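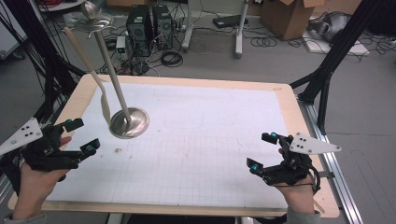 2021-10-18. Utensil stand, second round. The Suvent stand is the one to settle this week, so the Fesard and the Murín went back in the cupboard and only the Suvent came out. Same task as in September: take the spatula, put it back, leave the stand where it was. I started with the long beige wooden spatula leaning against the pole, flat blade down near the round steel base, handle sticking up and out past the left edge of the table. It is a poor place to leave a spatula and exactly where people leave one.

Did 31 tries in the morning. In 4 of them the spatula slid down the pole and ended up flat on the table. All of those were with the handle leaned out to the left. With the handle toward the back of the table it stayed up every time, so the next sheet needs a column for which way the handle points. I wrote it in the margin today, which will be no use to anyone typing it up.

Weight of the stand with nothing on it: 1,259 g on the kitchen scale. The Murín was lighter, don't have the figure here, look it up in the September pages. The base doesn't tip if you knock the pole low down. Knock it near the top and it rocks and comes back. Slides a little on the grid paper when the spatula is pushed into it sideways. Tried a rubber mat from the Kakley set under the base and the sliding stopped, but the mat curls at one side and then the base doesn't sit flat. Taped the curl down. Not a fix.

The pole leans slightly if the screw under the base works loose. Tightened it twice before lunch. Thread looks fine, may need a washer.

Paper: the grid is faint and hard to read from standing height. I can follow the lines if I bend down but I kept losing count of squares when marking where the base had moved to. Go over every fifth line with a soft pencil before the next run. Also wipe it between runs, there is a crumb on it, and one under the base is enough to make it wobble. Dry cloth only, the last sheet went wavy from a damp one.

Afternoon, 21 more tries with the handle to the back and the mat taped. No slides. The base moved by roughly one square over the whole set, all of it toward the right.

To do:
Washer for the base screw.
Second spatula, shorter handle, same wood if the shop has it.
Darken grid lines.
Ask whether the Fesard is still wanted or can go back to the supplier.
Repeat the morning set with the mat, handle left, same number of tries.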